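4. Dialing with a Held Tool

4.1 Task and setup

The third task in the Bridomow set asks the arm to turn the dial of a rotary telephone with a short wooden stick. We picked it because contact matters at every stage. The tip has to enter a finger hole, push sideways along a curve against a spring, and leave the hole cleanly at the end of the stroke. If the tip rides up even slightly it slips over the rim and the dial runs back.

The telephone stands on a marble-patterned surface to the right of the arm. It is not bolted down. A person steadies it by hand, so the body can shift a little under load, and we did not try to remove this motion from the data. Earlier tests with a clamped telephone gave policies that pressed too hard and did poorly once the clamp came off.

All demonstrations were collected in the Negussie workspace by two operators. Each one began with the arm above the work area and ended when the dial had returned to rest. We kept 200 demonstrations after dropping those with missing force readings. The stick was handed to the arm in some of them and picked up in others, and both kinds were used for training. We also recorded handset tasks with the same arm and telephone. Figure 4 is from that part of the collection, with the handset lifted to the right of the body and the stick lying across the telephone under the gripper.

Figure 4. Handset task, gripper directly over the telephone.
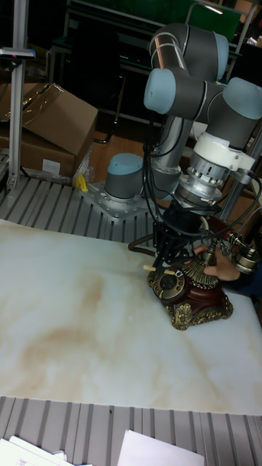 4.2 Policy and controller

The policy takes joint positions, the force reading at the wrist, and one fixed camera view. It outputs a target pose for the gripper, which is passed to Bilix, our compliance controller. Bilix is stiff along the approach direction and soft in the plane of the dial. We set the stiffness values by hand at the start of the study and left them alone after that.

We compare against Arkham, a position-only version with the same network and the same training data. Arkham does not see the force reading and runs without the compliance layer. The two share everything else, including the random seeds and the order of the trials.

The policy has no separate estimate of where the stick sits in the fingers. It has to work this out from the camera view and from the first contact. This turned out to be the hardest part of the task for both versions, and the next section deals with it.

4.3 Grasp orientation

The stick can end up in the fingers in more than one way. In the crosswise grasp it lies level between the fingertips, as in Figure 5. In the upright grasp it points down toward the table. The original collection plan treated these as the same case and did not label them.

Figure 5. Crosswise grasp, stick held level just above the table.

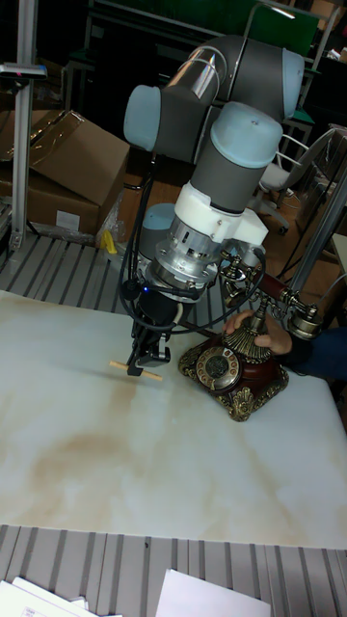 Hamdia Asfaw held that the two grasps should never have been pooled, and that a single success rate over both would hide the main effect. Her proposal, made after the pilot runs, was to label every demonstration by grasp and report the results separately. Mihret Gidey disagreed in part: a robot in ordinary use does not get to choose how a tool is handed to it, so the pooled number is the one a user would care about. We give both.

Labeling was done from the recorded video on a Wednesday by one operator and checked by the other. They differed only on tilted grasps, which we assigned to whichever orientation the stick was closer to. We then trained one policy on all demonstrations and tested it in each grasp. The target in every test was the hole for the digit 6, and a trial counted as a success if the dial reached the finger stop in one stroke. A second stroke was scored as a failure even when it worked.

Figure 6. Upright grasp, stick extending below the gripper with the telephone to the right.

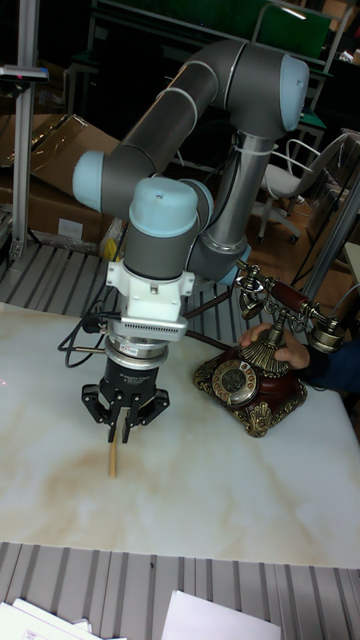

With the full method and the upright grasp, 101 of 200 trials succeeded. With the crosswise grasp the count fell to 70 of 200. Arkham was worse in both conditions, and most of its failures came in the first part of the stroke, when the tip was already in the hole but pressing against the wrong side of it.

Failures with the crosswise grasp were of a different kind. The end of the stick reached the hole at a shallow angle, and the side force then turned the stick between the fingers – the policy kept following the curve as though the tip had not moved. The wrist reading does change when this happens, but the change is small and looks much like the telephone shifting under the hand that holds it. We did not find a threshold that told the two apart reliably.

We also tried rotating the wrist before contact to bring a crosswise stick closer to vertical. This helped when the grasp was near the middle of the stick. When the grasp was off-center, the fingers sometimes came down on the dial before the tip did, and the safety stop ended the trial. We left this step out of the reported results and return to it in Section 6.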